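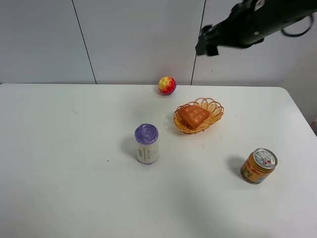
Why does the Moon seem to change shape?

The Moon stays round all the time. What changes is how much of its sunlit side can be seen from Earth.

The Moon makes no light of its own. It shines because sunlight falls on it and bounces off its gray, dusty surface. At any moment, one half of the Moon is lit by the Sun and the other half is in darkness. The same is true of Earth, where the lit half has day and the dark half has night.

The Moon travels around Earth in a path called an orbit. As it moves, people on Earth see its bright half from different directions. Sometimes they see all of it, sometimes a part of it, and sometimes none. These different views are called phases.

The phases in order

The Moon takes about a month to go through all of its phases. The word "month" comes from the word "Moon."

New Moon. The Moon is between Earth and the Sun, and its lit half faces away from us. The Moon is in the sky during the day, but it cannot be seen.

Crescent. A thin, curved sliver appears in the west soon after sunset. Because the lit part is growing, it is called a waxing crescent. To wax means to grow.

First quarter. Half of the Moon's face is bright. It is called a quarter because the Moon has gone one quarter of the way around its path.

Gibbous. More than half of the face is lit, but it is not yet full. "Gibbous" comes from an old word for a hump.

Full Moon. Earth is between the Moon and the Sun, and the whole face is bright. A full Moon rises near sunset and sets near sunrise.

After the full Moon, the phases run the other way. The Moon becomes gibbous again, then reaches last quarter, then shrinks to a thin crescent before the next new Moon. During this time it is said to be waning, and to wane means to shrink.

Is it Earth's shadow?

Many people believe that the phases are caused by the shadow of Earth. They are not. The dark part of a crescent Moon is the Moon's own night side. Earth's shadow reaches the Moon only during a lunar eclipse, which can happen only at full Moon. Most full Moons pass without one, as the Moon's path is slightly tilted and usually carries it above or below the shadow.

Can the Moon be seen in the daytime?

The Moon is above the horizon during daylight on most days of the month. A first quarter Moon can often be found in the afternoon, and a last quarter Moon in the morning. It looks pale because the sky around it is so bright. Never search for the Moon close to the Sun, and never look directly at the Sun.

The view from the other half of the world

In the United States and other northern countries, a waxing Moon is lit on its right side. In Australia and other southern countries, it is lit on its left. The Moon is in the same phase everywhere on Earth. People in the south are standing the other way up compared with people in the north, so the picture is turned around. Near the equator, a crescent may look like a smile or a small boat.

An activity: make the phases with a ball

You will need a lamp without its shade, a light-colored ball, a pencil, and a room that can be made dark. Ask an adult to help with the lamp, and do not touch the bulb.

Push the pencil into the ball to make a handle. A foam ball works well. Place the lamp at the height of your head and turn off the other lights. The lamp is the Sun, the ball is the Moon, and your head is Earth.

Hold the ball at arm's length toward the lamp, a little higher than your head. The side facing you is dark, as at new Moon. Now turn slowly to your left, keeping the ball in front of you. A bright crescent will appear on its right edge and will grow as you turn. When your back is to the lamp, the ball is fully lit. If it goes dark, your head is in the way – you have made an eclipse. Raise the ball and try again.

Keeping a Moon diary

Pupils of the Luo School kept a Moon diary through November. Each pupil drew a circle for every evening and shaded in the part of the Moon that was dark. Together they made 194 drawings. Elsa Solberg, who teaches the class, asked them to write "cloudy" whenever the Moon could not be seen, and not to guess. Lộc Hầu, one of the pupils, drew the Moon for 7 evenings in a row and noticed that it was farther east each time he looked at 7 p.m.

Words to know

Orbit: the path of one object around another in space.
Phase: the shape of the Moon's lit part as seen from Earth.
Waxing: growing.
Waning: shrinking.
Lunar: having to do with the Moon.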